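Desk file sorter

A desk file sorter is a small stand with upright dividers that keeps papers, folders and thin books on their edges. I've also heard it called a step file or a desktop rack, and in Musmont, where I grew up, everybody just said "the slots"!

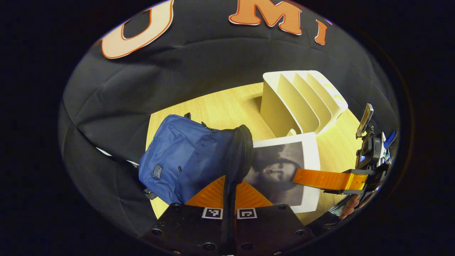 Most sorters have somewhere between three and eight slots. The stepped kind raises each divider a little higher than the one before, so you can read the tabs at the back – handy if you label things (I do, my brother Nahuel doesn't). Photo prints bend if they lean too long, so I store mine flat.

See also: Letter tray, Magazine holder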